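Jirard Works History Pages
Questions people ask

Last tidied up in February. If your question isn't answered, write to the address on the contact page and it may end up in the next version, with your spelling corrected.

THE WORKS

What was Jirard's?

A lock and latch factory in Elton, at the bottom of Sepp Lane where the self-storage place is now. It made cupboard locks, gate latches, window catches and, for a short and unprofitable period, roller skates. If you grew up within walking distance you probably had a Jirard catch on your larder door and swore at it.

Is anything left of it?

The gatehouse, part of the boundary wall and the clock bracket without the clock. The gatehouse is a nail bar. They are very nice about people standing outside taking photographs, but please buy something now and again.

The long shed everyone remembers, with the sawtooth roof, came down to make way for a retail park that was never built. The ground was a car park for years, then a different car park.

Where did the clock go?

I get this one more than all the others put together. I don't know. I have been told with complete confidence that it went to a pub in the next county, that it was cut up for scrap the same afternoon, and that it is in somebody's uncle's garage. The uncle changes. If it is your uncle, I would like to hear from you and I promise not to bring a van.

Did the hooter really go off by itself at night?

Margit Antal, who lived in the end house on Sepp Lane until she married, says yes, and that her father used to get up and put his boots on before he remembered it was Sunday. Attila Bozsik worked in the boiler house and says it was never by itself, it was always a particular apprentice. He won't name him. The man is apparently respectable now.

What does "Terari" mean on the bottom of my lock?

Terari was the name Jirard's put on its better range, the brass ones with the curved keyhole cover. The usual story is that it was the founder's wife's maiden name. I have looked for her and she doesn't seem to have had that maiden name or any other. My own theory is that somebody thought it sounded Italian and would sell in seaside towns. It did quite well in seaside towns.

Is my lock worth anything?

No. Sorry. They made an enormous number of them and they were built to outlive us all. If it still works, leave it on the door.

The exception is the roller skates. If you have a pair with both keys, sit down and then email me.

Was there a tunnel?

There is always a tunnel. Every factory, pub and vicarage in England has a tunnel to some other factory, pub or vicarage. At Jirard's there was a covered drain running from the plating shop to the brook, and given what went down it I wouldn't have wanted to walk through.

What happened to the plating shop?

It was knocked down well before the rest, after a long argument with the water people. The ground behind it was dug out and taken away in sheeted lorries. I haven't got a photograph of the plating shop from the front. I have a lot of photographs of a man called Ken leaning on a bicycle with the plating shop slightly visible behind him, and I am grateful for every one of them.

FAMILY QUESTIONS

My grandfather worked there. Do you have his record?

Possibly. The wages books survive for part of the period and not for the rest, and the bit that survives is never the bit anyone wants. Send me his full name, the job if you know it, and a rough idea of when. "After the war" is a help. "He was tall" is less of one.

How long will you take to answer?

I look at the inbox on a Tuesday. Simple ones go back that evening. Anything that needs the wages books can take up to six weeks, longer if Danilo Cabrera is away, as the books live at his house and he is the only person who can read the foreman's handwriting.

Do you charge?

No. If you would like to send something for postage we won't send it back.

The family always said he invented the Number 4 latch. Is that true?

I have now heard from eight families whose grandfather invented the Number 4 latch. The patent drawing is signed by a draughtsman with no descendants that I can trace, which may be why he never gets a mention. It is quite possible that all of them had a hand in it. It is a very simple latch, though, and that is a lot of hands.

Can you tell me who is in this photograph?

Sometimes. Put it in an email at the largest size you have, and tell us anything written on the back, including the bits that seem like nonsense. A shop stamp or a pencilled number has solved more of these than faces have. Reda Abdelaziz runs the names list and will put your picture in front of the people at the Thursday coffee morning, who will disagree with each other and then agree on someone you weren't asking about.

SENDING US THINGS

What do you want?

Letters, pay packets, works magazines, dance tickets, catalogues, long-service certificates, photographs of people at benches. Anything showing the inside of the sawtooth shed. Recordings of people talking, even if there's a television on behind them.

What don't you want?

Locks. Please, no more locks. We have every pattern in every finish and a carrier bag of the ones that don't match any pattern. Danilo's wife has asked that this be put in bold but the website won't do bold.

We also can't take machinery. Somebody very kindly offered us a six-ton fly press. It is a lovely thing and it would go straight through the floor.

Can I lend things and have them back?

Yes, and most people do. You get a slip with a number on it when you hand them over and you give the slip back when you collect. Keep the slip. Benedek Erdős does the copying and he is careful to the point of being annoying about it, which you will be glad of if it's your only picture of your mother.

Should I clean anything first?

Please don't. No polish on brass, no tape on paper, no rubbing out of pencil, and nothing out of a spray bottle on anything at all. We have received a works banner that had been through a hot wash. It is now a works tea towel.

I've got a box of tiny bits - screws, springs, key blanks. How should I keep them?

In small lidded containers, one kind of thing to each, with a scrap of paper inside saying where they came from. Write on the paper in pencil, and don't trust a sticky label on the outside to stay there. Sort them out on a table with decent light and put a lid on one lot before you open the next. Springs travel. If you were planning to send the bits to us, read the answer about locks again and consider whether a spring is really so different.

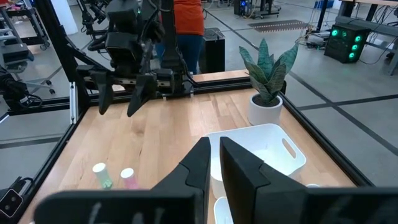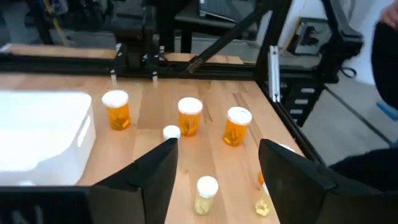 VISITING AND WALKS

Can I visit the collection?

By arrangement. It's in a private house and there is a dog. The dog is friendly but not to paper, so bags stay in the hall.

Are there guided walks?

In the warmer months, starting outside the nail bar at 6 in the evening and finishing wherever people's knees decide. You will be shown a lot of places where something used to be. It helps to have a good imagination and a waterproof. The walk covers Sepp Lane, the brook, the works houses and the bit of kerb with the rail still in it, which gets a bigger reaction than you'd think.

Is it suitable for children?

They like the rail. They don't like the works houses. Pushchairs can manage everything apart from the steps by the brook.

Is the site open all year?

The outside of the gatehouse is open 365 days a year, being a wall on a public pavement.

THIS WEBSITE

Who writes it?

Mostly me, with corrections from Attila, who rings up. If a page has changed since you last looked, that's usually him. He is right more often than I'd like, though we are still not speaking about the height of the chimney.

Can I use your photographs?

For school work, family history and talks, yes, and say where you got them. For books or anything you're selling, ask first, as some belong to families who have said no before and will enjoy saying it again.

I've found a mistake.

Good. Tell me which page, what it should say and how you know. "My dad told me" does count as how you know, but I'll put it down as your dad.

Why is there nothing on the foundry?

The foundry was a separate firm over the road with a similar name and, by all accounts, a better canteen. I've been meaning to do a page on it. There is a folder.

Do you do other towns?

No. I haven't finished this one.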